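Promgate Opens Household Task Teaching Program to Outside Partners

2019-11-04
By Hưng Đặng, Promgate Communications

Promgate today announced that its household task teaching program, known as Mạch, will accept outside research and industry partners for the first time. The program allows a person with no programming background to show a robot a home chore, either by guiding the arm by hand or by operating it remotely, and to store that demonstration for later training. Laundry is the first chore offered to partners.
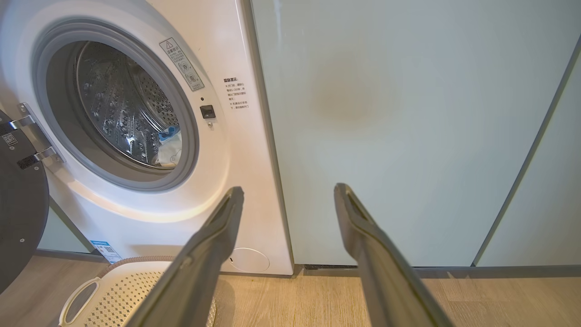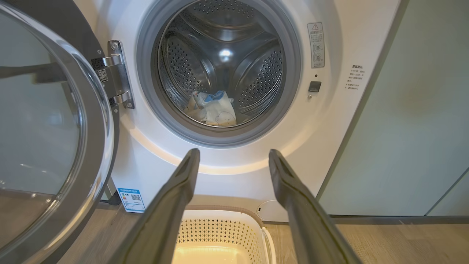 Laundry work under the Mạch program, with a front-loading washer and a basket.
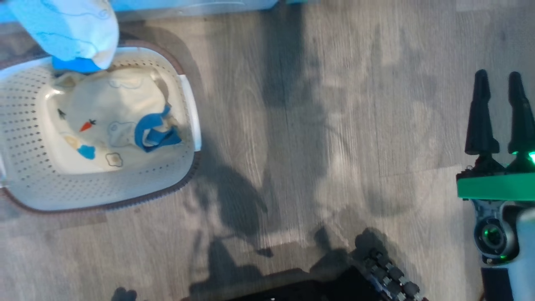 Mạch began in June as an internal project with a single room and a small team of operators. It has since grown to 24 trained operators, who together have recorded nearly 500 demonstrations of loading and unloading clothes. Each recording pairs the operator's movements with the views from the robot's cameras, so that the two can be studied side by side when a task is reviewed.

"A person who has done laundry for years knows a great deal that is hard to write down," said Hưng Đặng, who leads communications for the program. "When that person takes the controls, we can record how the reach is made, where the fingers open, and how much cloth is picked up at one time. Our engineers then have something to work from that no written procedure has given us."

Partners may choose between two methods of teaching. In the first, the operator stands beside the robot and moves the arm directly through the task. This method is suited to short motions, such as placing a garment in a basket or pressing a door closed. In the second, the operator sits at a control station supplied by Ilent and works from the camera views alone. Promgate recommends the remote method for tasks that require reaching into an enclosed space, as the operator sees only what the robot sees and learns to move accordingly.

Soft items remain the most difficult part of the work. A shirt seldom lands in the same shape twice, and a grip that holds well on one fabric may slip on another. Operators are therefore asked to vary each demonstration – changing the garments, the way they are folded over one another, and the position of the basket – and to keep recordings in which the first attempt to pick up an item fails. Failed attempts are marked as such and stored with the rest.

New operators complete 52 hours of instruction before their recordings are accepted. The course covers safe stopping, slow approach near doors and hinges, care of the gripper fingers, and the written notes that accompany each session. Operators who already hold a certificate in the remote method may apply to have part of the course waived.

Ilent will continue to provide control stations and service for the program. The training rooms at Morberg will remain the main site, and partners may send their own staff there or arrange for equipment to be installed at their own location. In either case, partners keep the right to use the demonstrations their staff record. Promgate will ask for permission before adding any partner recording to its shared collection.

The first group of partners will receive access to a set of 200 reviewed laundry demonstrations, together with the notes written by the operators and the guidelines used in the review. Dishwashing and the putting away of groceries are under study as the next tasks, although no date has been set for either.

Organizations wishing to take part should submit a short statement of interest to the Promgate program office. The statement should name the task the organization hopes to teach, the method it prefers, and the number of staff it expects to send for training. Applications will be read in the order received, and visits to the Morberg rooms can be arranged on request.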